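The Iltamura student robotics club resumed its household tasks project in June, under the direction of Hema Amin. Members are recording short demonstrations of everyday work with fabric, using a hand-held gripper. The present set contains 251 demonstrations, and each member is asked to contribute at least 15.

Awuor Shirima and Kanini Massawe have taken responsibility for the bedding portion, and I have been assigned to check their recordings before they are added to the club archive.
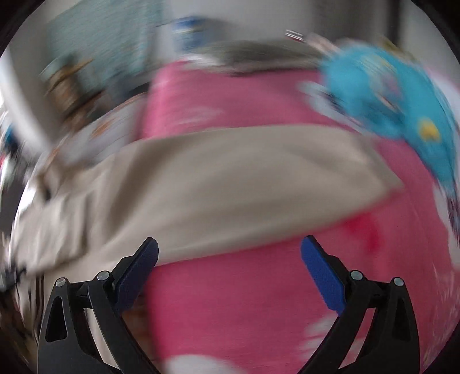 The gripper open over pink fabric, with a beige cloth lying across it.

Members are reminded to write the name of the task in the log before beginning and to note any attempt that was abandoned. Mieczysław Sadowski will keep the log until the end of term. Requests for additional time with the gripper should be sent to him.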